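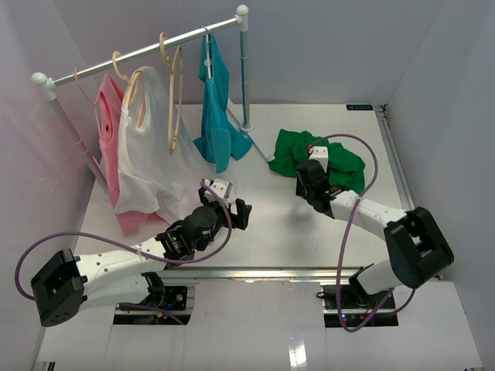 Right gripper on the green cloth, left one open by the rack.

Search this site Enter keywords Go

Gripper trial, week two. Quick one because the bench is booked again after lunch.

We're comparing the Tondeck jaws with the Plero ones on the hanger job. Same arms, same controller, same shirts. Pointed tips so far, softer pads still to come from Prulldale. Each set gets 64 tries, then we swap. Fabric is the easy half, the pointed jaws will grab a fold of nearly anything. Hangers are harder. Thin, a bit bendy, and if you pinch off centre they twist away from you.

Wrist cameras are earning thier keep. From the fixed camera you can't judge how a thin part sits between the tips, from the wrist you can. Downside is the fingers fill a fair bit of the view, so Ng wants to try a mount 5 mm higher. Fine by me, but not mid-trial please. 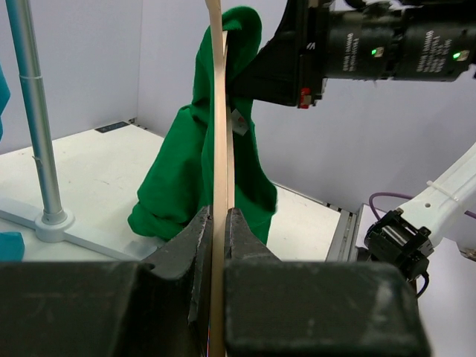 Cleiton Caldeira wrote back after the April item to say we should log closing force as well as grabs and drops, or the two sets can't be compared fairly. His lot changed jaws without re-zeroing and lost almost a week of numbers to it. Fair point. Force is now in the log sheet, column at the far right, pls fill it in evrey run.

Pads go on next.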